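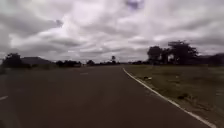
Falenby to Prirham road, right-hand edge line at the bend

gravelpit_tom
Looking for opinions on the edge line. The near section is crisp, but it gets a bit broken toward the far end. The county spec calls for restriping when wear affects a continuous run of over 20 feet. I don't think this qualifies. The verge concerns me more: thin grass, bare soil right up to the pavement, no gravel shoulder.

seal_n_stripe
Agree on the line. Wear at the far end of a bend is normal where wheels cut the inside. I'd log it and check again in January. Paint at 16 mils won't outlast a winter of plowing anyway.

mudflap472
Disagree. The line is the only thing separating pavement from dirt out there. If it fades, drivers drop a wheel off the edge at night. Trallach restriped their whole loop for less.

gravelpit_tom
Trallach had money left over. We have a budget for 2,000 feet this season and the Pavliuk junction is ahead in the queue.
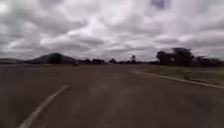 The other question is contrast. Under heavy cloud the pavement and the verge come out close in tone, both brownish, and the pale line does most of the work. That argues for a wider line - six inches instead of four - before it argues for fresh paint at the old width.

seal_n_stripe
Six inches uses half again as much paint. I'd keep four and add beads.

mudflap472
Beads do nothing for daytime contrast. Go wider on the bend only and leave the straights alone.

gravelpit_tom
Could do. I'll price both and post the numbers.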